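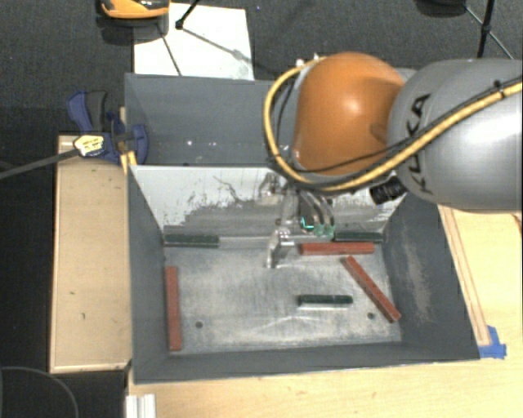
Relatório de projeto: recolha de exemplos para aprendizagem de preensão

Unidade curricular de Robótica e Automação
Autor: Nahom Beyene
Grupo de trabalho Casard

1. Objetivo

O projeto Casard pretende treinar um modelo que, a partir de uma imagem da caixa, indique onde e com que orientação a garra deve pegar num bloco. A parte que me coube foi a recolha dos exemplos. O treino do modelo fica para o segundo relatório.

2. Material

Usámos o braço KUKA do laboratório com uma garra de dedos. As pontas translúcidas, verde-azuladas, tocam na peça. A caixa é metálica, cinzenta e aberta em cima, com paredes inclinadas, e assenta num tampo de madeira clara. Um grampo prende o rebordo.

Os objetos são seis blocos retangulares, três vermelhos e três verde-escuros. A cor não entra na decisão de preensão, mas facilita a conferência das gravações.

O registo foi feito com o programa Vutevine, que guarda a imagem da câmara fixa, a posição das juntas e o estado da garra. As etiquetas foram revistas no Plimix.

3. Procedimento

Cada sessão começa com os blocos despejados na caixa, sem os arrumar. O programa escolhe um ponto e um ângulo, o braço desce, a garra fecha e sobe. Se o bloco continuar entre os dedos à altura de controlo, a tentativa conta como sucesso. Depois o bloco é largado noutro ponto da caixa e repete-se o ciclo.

Uma tentativa demora 22 segundos. De 6 em 6 tentativas o braço para fora da caixa e tira-se uma imagem de referência, sem o braço à frente. As imagens com o braço por cima também ficam guardadas, porque o modelo terá de lidar com peças parcialmente tapadas.

No total juntámos 3000 tentativas durante o mês de novembro.

4. Problemas encontrados

Os blocos encostados à parede são os mais difíceis. Quando um bloco fica paralelo à base da parede, um dos dedos não tem espaço para entrar e a garra bate no metal. Nas primeiras sessões isto fez parar o braço várias vezes. Acrescentámos uma margem de segurança junto às paredes, o que reduziu as paragens mas também deixou poucos exemplos dessa situação. Parte da última sessão, numa quinta-feira, foi dedicada só a blocos nos cantos, com velocidade reduzida.

Os reflexos do fundo também deram trabalho. O metal está riscado e, com a luz do teto acesa, o detetor inicial marcava riscos claros como arestas de blocos. Passámos a trabalhar sempre com a mesma iluminação e corrigimos à mão as etiquetas erradas.

Falta ainda variedade. Todos os blocos têm a mesma forma e não sei dizer se o modelo vai generalizar para outras peças.

5. Trabalho seguinte

Separar um conjunto de teste por sessões completas, para evitar imagens quase iguais no treino e no teste. Repetir a recolha com as peças cilíndricas da Abera, já pedidas. Rever a margem junto às paredes depois dos primeiros resultados.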